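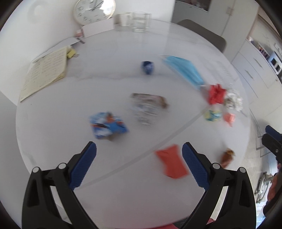
Wrappers on the round table, gripper open.

November 26, 2020

Bench notes, baseball bench. Precious and Thabiso please read before you touch the spreadsheet, I've moved things.

Carried on with the bat-and-ball bounce work this morning. We've been arguing for weeks over whether the old balls Thabiso got from the Flores collection are any livelier than the new Prullitz ones, and I wanted a proper answer before we break up. The oldest ball in the box is stamped 1959 and I refuse to fire that one at anything, so it stays in its sock. The rest are fair game!

Set-up is the same as last time. Air cannon at the far end, ash billet clamped in the frame, light gates either side of the barrel. I checked the gates against each other first by rolling a steel ball down the chute and they agreed nicely, which they did not do last week (loose plug on the second gate — now taped, please leave the tape on).

First lot was the new balls. Very dull, in the best way. They came off the wood one after another at nearly the same speed and I got through the whole box before tea. One had a lifted seam by the end, so I've put it in the reject tub with a rubber band round it. Don't use it for the spin shots, the seam will catch the air and you'll spend an afternoon chasing a result that belongs to the stitching.

Second lot was the older balls, and this is where I got excited and then less excited. The first few were noticeably quick off the wood. I'd half written the email to Precious. Then I put the same balls on the scales and they were lighter than the new ones, every one I tried, and of course a light ball leaves the cannon faster at the same pressure. So I'd been comparing exit speeds without dividing by the speed going in. Silly, and I've told Thabiso off for exactly that before. Once I did the sum properly most of the gap went away. There's still a bit left over, but I wouldn't hang a hat on it.

What I'd like to know is how much of the leftover bit is the storage. The Flores balls have been sitting in someone's loft for years and they're dry as biscuits. Ball parks up in thin dry air have had this argument for ages, and keeping the balls somewhere damp does seem to calm them down. We've got the humidity cabinet so we may as well use it. I've put half the old balls in there this afternoon and left the other half on the open shelf, labels facing out. 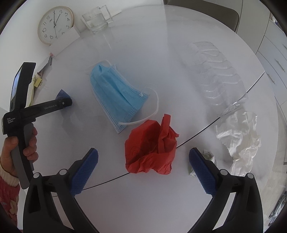 Mask and red paper on the round table

The Gikside cabinet is set and running. The door needs a proper shove at the top corner or it doesn't seal, and then the fan hunts up and down all night. I stood and listened to it for a good while and it's settled now. Balls are on the middle rack only, not touching. Please don't open it to have a look, I know it's tempting.

Plan is to leave them in until we're back at the bench, weigh them, fire them, dry them and fire them again. Thabiso, you thought the wool would take up the water and the core wouldn't care. I think you're probably right about the wool, but I'm not sure about the core at all, and I'd like to cut one in half afterwards (not a stamped one).

Logger

Zileo logger is set to 1000 readings a second and that's plenty for the gates. It isn't enough for the strain gauge on the billet, where the whole knock is over before it wakes up. Precious said in March that we'd want the faster card and I said we'd manage. We haven't managed. Could you send me the order details again?

The file from this morning is saved under today's shots, with the speed in and speed out as separate columns. I've left my wrong column in and coloured it grey so we can see what I did.

Still to do

Swap the ash billet, there's a dent starting on the face where the shots land.
Ask Flores if they've got any more of the unstamped balls.
New batteries for the small scales, they dimmed on me twice.
Go through the 3 odd readings at the end of the second lot with Thabiso. I suspect the clamp had worked loose, but I tightened it before I thought to check.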